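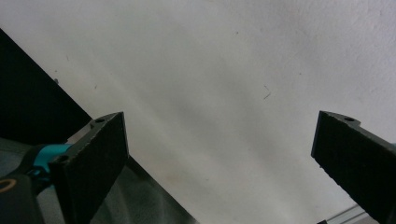
Darragh Doherty
Thread, Monday

1/ I am reading again the old course book on queueing theory which I bought for my studies, and I want to write a few posts about it. It is a book of applied mathematics, but most of the examples are from normal life: a bakery, a ferry, a telephone exchange.

2/ The author is Ó Riain. The publisher is Bernley, a small house, and I think they do not print it anymore. My copy has the name of a former owner in pencil and many of the exercises already solved. Two of them are solved wrongly. I learned a lot from finding why.

3/ The main idea of the first chapters is simple. You need only the rate at which people arrive and the rate at which they are served. If the first is bigger, the line grows without end. Everybody understands this part.

4/ What surprised me as a student is the case when the first is only a little smaller. Let the server be busy 90 percent of the time. In the simplest model the average number of people in the system is 0.9 divided by 0.1, so nine. At 95 percent it is 19. At 99 percent it is 99.

5/ So the last few percent are very expensive. My manager at that time wanted every desk to be "fully used." I tried to explain him the formula at lunch and he told me I was pessimistic.

6/ Chapter 4 has the example I like the most, the ferry at Fanasgate. The ferry leaves when it is full or when the clock says so, whichever comes first. You cannot use the simple formula here. Ó Riain spends eleven pages on it and I needed three evenings.

7/ Last week I wrote a small simulation of this ferry in Jindis. I ran it for 3,000 departures. The first 1,004 I threw away, so that the empty start does not disturb the average. (I wanted to throw away 1,000, but I made a mistake in the loop and then I left it.)

8/ The average wait was close to the value in the book, but not as close as I hoped. Then I ran it with 2,000 departures and a different seed and the result moved to the other side. I should calculate a confidence interval before I complain about the book.

9/ A remark about Little's law, which comes in chapter 2. Average number in the system equals arrival rate times average time in the system. It does not ask what the distribution is. It does not ask in which order people are served. I still find this beautiful, and the proof with the two areas fits on one page.

10/ The weak part of the book is chapter 7, about networks of queues. The notation changes in the middle and the letter r means two different things. If somebody knows a clearer text for this topic, please write it below. I read slowly in English but I do read everything.

11/ Next I will try exercise 6.12, the one with the impatient customers. The former owner of my copy did not solve it. There is only a question mark in the margin.

Print this thread | E-mail this thread

Filed under: Numbers & Models, Old Books

Comments (4)

mossgate_t
For networks I would start with just two queues in a row and do it by hand. After that chapter 7 is less painful. The double r is a misprint, I think. In my copy someone corrected it to a Greek rho.

Petra L.
Post 4 should hang in every call center.

quietinteger
Is the 19 for the number waiting, or does it include the one being served?

Darragh Doherty
@quietinteger It includes the one being served. Only for waiting it is 18.05. Thank you, I should have written it more exactly.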